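Lilimik bench notes – wrist camera collection, flower task
September, started 9:40

Picked up where the last entry stopped. Count in the Nuren store this morning: 1,815 episodes across all tabletop tasks, 358 of them flowers. Target for the flower set before the next training run is unchanged. Disk on the collection machine was nearly full again, so the first half hour went to moving finished episodes over to Dellusden and checking sums. All matched.

Changes since last session:
Gripper close speed lowered one step. Old setting kept in the config under "fast_close", commented out.
Clock sync between wrist camera and joint log now runs at the start of every episode and not once per session. Adds a short wait. Worth it – the drift in the August batch made the last part of each long episode hard to use.
Exposure fixed by hand with the window side in view. Auto exposure was hunting every time the wrist turned toward the glass.

Task text for the episodes is "pick up the bouquet by the stems and lift." Operators had been writing their own versions (grab flowers, take bunch, get the flowers off the table). Fixed string from now on, variants to be added later by script so that they can be switched off.

Start pose: wrist over the near side of the table, fingers open, whole tabletop in view. Episode does not start until blooms and stems can both be seen. In the older batch many episodes began with the stems hidden behind the hand, and the policy learned to come in from memory of the table position.

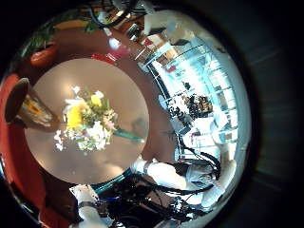 Page last changed: September, 16:25

Start view with the stems toward the lower right, past the rim of the round table. This is the orientation I want more of. The stem bundle is the only thing the fingers should close on, and with the overhang there is clearance under it. Blooms are pale against a pale top, so the segmentation mask tends to bleed at the white flowers. The yellow ones and the green hold up fine. Mask quality is logged per episode now, column 12.

Lens notes. The curvature bows the table into an oval and stretches anything near the left side, the amber cylinder included. Tried undistorting before writing to disk and decided against it. Store raw, undistort at load time if the experiment calls for it. The black border costs almost nothing after compression.

Clutter: keep the surroundings as they are. Plant, windows, cables and the reflections on the tabletop all stay in. The Ó Néill baseline was collected against a plain backdrop and dropped badly once moved to a furnished room. I would take a slower start on the loss curve over repeating that.

Session log:
First block, 57 episodes kept. Rejects mostly from the operator letting go too early on the lift.
Second block cut short. Joint log stopped writing while video carried on. Restarted the logger, discarded the affected episodes. Suspect the full disk, although it had been cleared by then. Needs a proper look.
Third block ran clean. Longest episode has 2,561 frames, well over the normal length – the operator regrasped several times. Kept, tagged "regrasp". We are short on recoveries and the ones we have all look alike.

Labeling. Success flag stays binary. Added a second field for petal contact, set by the reviewer on playback and not by the operator. The first pass on this was inconsistent between reviewers on cases where a finger brushes a leaf. Rule for now: leaf contact does not count, bloom contact does, small sprigs do not.

To do:
Rotate stem direction between blocks, at least four headings.
Write a check that compares video length and joint log length at save time and refuses the episode on mismatch.
Rerun masks on the old batch with the new threshold.
Find out why Dellusden reports the transfer as complete before the last file closes.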